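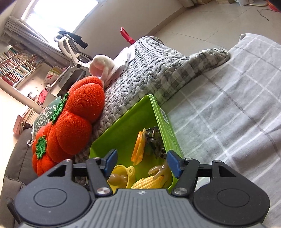 Remedios Ibarra

Notes for session 2 — teaching by hand, teaching at a distance

Read before the practical. Slides are thin on this one so most of it is here.

Two ways of showing a robot a job that we care about this term. First, you hold the tool yourself and do the job, and the tool records. Second, you sit somewhere else and drive the arm (teleoperation). Kinaesthetic teaching, where you push the real arm about, was last time. Not repeating it, see Ximena Echeverría's notes.

Hand-held

Same fingers on the tool as on the arm, or near enough. Camera rides with the hand, so the learner gets the view it will have later. No arm needed in the room, so you can record in somebody's sitting room, on a sofa, on a bed, wherever the clutter is. Toys in a tub are a good job for this: odd shapes, things leaning on other things, soft stuff next to hard stuff.

What you record: video, finger opening, pose of the tool over time. Pose is usually worked out from the video plus motion sensor. Which means if you whip the tool round, the picture smears, the tracking slips and the demo is rubbish even though the toy went where you wanted. Slow down. Slower than feels natural.

Also — patterned cloth is handy for tracking, plenty of corners to hold on to. But checks and grids repeat, and one square looks a lot like the next. Plain sheet is worse. Keep some furniture in view if you can.

Things people get wrong:
Starting with fingers half closed. Start open, every time.
Other hand wandering in to help. The arm has no other hand.
Wrist angles the arm can't reach. Check the Wevard reach chart first, it's in the Dekix folder.
Letting go in mid air instead of on the surface.
Doing it the same way each go. Move the tub, turn it, swap what's in it.

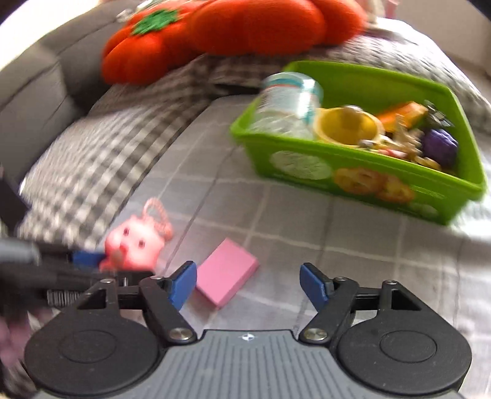

On that last one: small flat blocks need a differnt approach from plush. Flat block, come straight down, fingers either side of the narrow way, close late. Plush, go wide and squeeze more than you think. Mix them within a run, don't do all the soft ones and then all the hard ones.

Remote control

You drive the real arm, so anything you record is reachable by definition. Big plus. Price is delay and no feel in the fingers. You end up watching for the object to squash or shift. Beginners stop and start a lot and the learner copies the pauses, so trim dead time at both ends but leave the middle alone.

Lucero rig has 9 slots for the practical, sign up on the sheet. Kisico pedal is the clutch — foot off, arm holds still. Learn that before anything else.

How many demos?

Depends. The set we train on in January has 3000 and the weak spots are still obvious, mostly becuase the starting positions bunch up. Fewer and more varied would of been better.

For the write-up: pick one task, say which method you'd use and what would go wrong with the other. Two pages max. Due 16th September, paper or upload, either is fine.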